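Search this site: type a keyword and press enter

Prize draw entry form: confirmation e-mails not arriving
Ticket status: solved
Print this page | E-mail this page

Reported: people entering the Grollum off-road weekend draw fill in the form, see the thank-you page and then never get their confirmation e-mail. No e-mail means no entry number, and it's the entry number that goes into the draw!
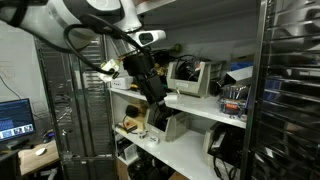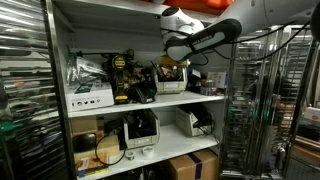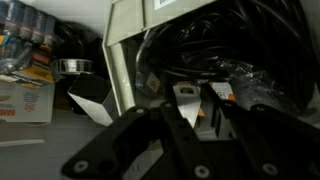
Shelving unit and robot arm, three views

9.10 am - Tried the form myself with three addresses. Two confirmations came straight away, the third never did. Lovely, a fault I can repeat!

9.40 am - The missing one was the address with a plus sign in it. Tried again with a different plus-sign address and got nothing again. Checked junk folders too.

10.25 am - Looked through the Niltico mail log. The plus sign is being turned into a space before the message goes out, so the mail server throws it back. The entries themselves are all safe in the table - more than 3000 of them, what a response for a muddy weekend in Idley!

11.15 am - Found a second fault while I was in there. Anyone who pressed the button twice got two entry numbers, and the rules say one per household. There were 11 of these. I've kept the first number for each and marked the other as void.

1.30 pm - Form fixed and tested with every odd address I could dream up (great fun). Apostrophes work, dots work, plus signs work. The button now greys out after one press.

2.05 pm - Resent the 40 confirmations that had bounced. All but 4 went through. Those four have a plain typing mistake in the address, so I'll ring them on the numbers they gave.

Closing date stays the same, end of April. If you entered and still have no number, please reply with your postcode and don't fill the form in again.

Comments (3)

Witkowska: Mine's just popped up, thank you! Fingers crossed for the winch lesson.

mudlark_idley: I pressed the button twice, sorry. Which number do I keep?

Support desk: The lower one - and good luck!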